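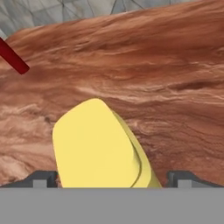

The night the arm went through the table

I've been putting this one off because the fault was mine, but Heather Henare asked me to write it up before I forgot the details, and a few people on the Plumumthorpe list have had something similar since.

Some background for anyone who hasn't read the earlier posts. I've been building a pick and place trainer in simulation since May, working evenings in the spare room. The arm is a two-finger gripper on a wrist, with a camera looking out past the fingers. The job is dull on purpose. Find the yellow block, close on it, lift it, put it down somewhere else. Once the controller can do that reliably in simulation, it goes onto the real arm in Lachlan Quinlan's garage. The real arm is the one that can break things, including Lachlan.

The software that ties it together is called Volard. Pravesh Ndlovu wrote most of it and I wrote the bits that don't work as well. My job on this round was the randomizer, the part that changes the look of everything between runs so the controller doesn't learn to depend on one particular table or one particular shade of block. The table might come up as streaky red-brown stone one time and something else entirely the next. The walls get odd patterns. There are extra objects thrown in that have nothing to do with the task. The yellow block stays yellow, which was a decision we argued over and which I still think was right for a first pass.

What happened

I set up a batch of 2000 runs to go overnight and went to bed. In the morning the batch had finished and the success figure was higher than we'd ever had. I was pleased for as long as it took to make coffee.

A run counts as a success if the block ends up above a set height with both fingers in contact. That was all the check looked at. It didn't look at how the gripper got there, or what it had gone through on the way.

When I played some of the runs back, the first one looked fine. The second one looked fine too. In the third one, the wrist came down to the block, kept going, and the fingertips disappeared into the table. Then the fingers closed with the tips below the surface, came back up through it with the block held between them, and the run was marked as a success. There was no force reading and no complaint in the log. As far as the simulator was concerned there was no table there to hit.

I went back and wrote a quick script to count any run where a fingertip had gone below the table height. It came to 779. All of those would have been a collision on the real arm, and most of them came down at full approach speed.

Finding the cause

I lost most of an evening to the wrong idea. I thought the time step was too coarse, so the fingers were jumping past the contact between one step and the next. It's a common enough problem and it would have explained the full speed ones. I halved the step and the runs took twice as long and failed in just the same way. I halved it again before I accepted that.

Pravesh asked me a simple question over the phone, which was whether the table pushed back on anything at all. The block was resting on it quite happily, so I said of course it did. He told me to drop something else on it and see.

I dropped one of the spare rods from the clutter set. It fell straight through.

So the block could feel the table and the rod couldn't, and neither could the gripper. That narrowed it down to the collision groups, which are the settings that say which objects are allowed to bump into which other objects. You use them to save computing time, so you're not working out contacts between things that will never meet.

The randomizer used to change the table's look by swapping the surface texture and leaving the object alone. In the spring I'd changed it to rebuild the whole table from scratch at the start of each run, so we could vary the thickness and tilt as well as the pattern. The rebuilt table came back with default groups. The defaults included the block, because the block was on the default list too. The gripper and the clutter were in groups of their own that I had set up by hand months before, and the new table had never heard of either.

It was line 1278 of a file I hadn't opened in weeks. The fix was one line copied across from the old table code.

Why some runs were fine

This part bothered me more than the bug did. If the gripper couldn't feel the table in any of the runs, why did well over half of them look normal?

The controller had started out from an older version that was trained when the table was still solid. It had learned to stop short, and that habit was wearing off slowly as the new training went on. Going lower gave it a better grip on the block, and there was nothing to discourage it. If I'd left it going for another few nights I expect nearly every run would have gone through. I also might not have played any back, because the number at the bottom would have been even better.

The surface texture made it harder to catch. With a busy swirling pattern behind the gripper, a fingertip going under the surface doesn't stand out much from the wrist camera's point of view. It was only obvious when I switched to a side view with the textures off. I do that as a matter of course now.

What it could have done

We didn't run this version on the real arm. I want to be clear on that, because the story has been growing. Fletcher Bright heard from somebody that we'd put a hole in a bench and he rang to ask if everyone was all right. No bench was harmed.

It was closer than I'd like, though. Lachlan had the garage cleared and was ready to load the new controller that same weekend, and if I hadn't opened up the playbacks I'd have sent it to him with a cheerful note. The real arm has a force cutoff in the wrist and it should have tripped on contact. I say should because when we went to test it afterwards, we found the limit had been raised for a different job with a heavier part and never put back. The arm would have leaned on the table for a good while before it gave up. With a hand near the gripper, that's a trip to the hospital.

So there were two faults, one in my code and one sitting in a settings page in a garage, and each of us was relying on the other end being right.

What we changed

The success check now looks at the whole run. Any contact or overlap between the arm and anything other than the block is recorded, and if it's past a small allowance the run fails, however well the block was lifted.

Before every batch there's a drop test. One of each type of object is let go above the table and has to end up on top of it. It takes a few seconds. The gripper gets pushed down onto the table as well, slowly, and has to report a force. If any of that fails the batch won't start.

The randomizer now prints out the collision groups for everything in the run and compares them with a saved list. Heather wrote this one, and it caught a second problem the first time she used it. The back wall had the same trouble as the table. The arm had never gone near it, so it hadn't mattered yet.

On the garage side, Lachlan has the force limit written on a card taped to the controller box, with the date it was last changed and by whom. Loading a new controller means reading the setting off the screen and checking it against the card. First runs are done at low speed over a slab of foam with everybody behind the line and someone holding the stop button. We used to do that every time and had drifted out of it – there's no better explanation than that.

I also play back a random handful of runs by eye after each batch, good ones and bad ones both. Before this I only ever watched the failures.

Where it's at now

I threw out everything trained since the change and went back to the last controller from before it. That cost us a fair few weeks of evenings. Shadi Matar, who has been through this sort of thing at work, suggested I could keep the newer one and retrain it with the table solid again. I tried that for a couple of nights. It did improve, but it kept a tendency to come in low and scrape, and I didn't trust it enough to carry on.

The older one is coming along. The success rate is quite a bit lower than the number that made me so happy that morning, and it has trouble when the block is turned at an angle to the fingers. The grip is shallower as well, so it drops a few on the way up. I'm going to have a go at slowing the last part of the approach and see if that gives it time to straighten up.

If you're running Volard from before the fix, update it, and then do the drop test anyway. If you've got your own setup that rebuilds objects between runs, check the groups on whatever comes back. Pravesh has put the test script up in the usual place with some notes. It needs the side camera turned on, which is off by default, and I'll be changing that once I've worked out why it slows the whole thing down so badly on my machine.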